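Zwischenbericht September: Rennspiel Rustis, Entwicklungsphase 2

Der Prototyp läuft seit Anfang des Monats auf allen Testrechnern stabil. Die Strecke Tistport ist vollständig befahrbar, die Kollisionsabfrage an den Leitplanken wurde neu geschrieben. Offen sind noch die Boxengasse und die Streckenposten in der letzten Kurve.

Beim Fahrzeug Shokri, Baujahr 1953, haben wir das Reifenmodell ausgetauscht. Das alte Modell ließ den Wagen beim Anbremsen zu früh ausbrechen. Die Bildrate liegt im Feld mit voller Besetzung bei 58 Bildern pro Sekunde, vereinbart waren 60. Der Verlust entsteht fast ganz bei den Schatten und soll im nächsten Abschnitt behoben werden.

Der geschlossene Test mit roughly 400 Anmeldungen ist abgeschlossen. Kritisiert wurden vor allem die Menüführung und die fehlende Belegung für ältere Lenkräder. Die Menüs werden derzeit überarbeitet. Die Lenkradbelegung kommt mit dem nächsten Build.

Der Onlinemodus hängt weiter am Serverpaket von Lama. Die Schnittstelle ist geliefert, die Dokumentation nur in Teilen. Wir haben deshalb die Ranglisten vorgezogen.
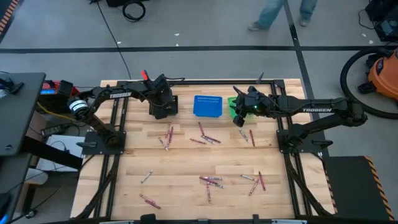

Wird der Onlinemodus noch in dieser Phase fertig?

Der Onlinemodus wird in die nächste Phase verschoben, die frei werdenden Stunden gehen in Ranglisten und Menüs. Das Budget bleibt unverändert. Die zweite Rate rufen wir nach Abnahme der Boxengasse ab.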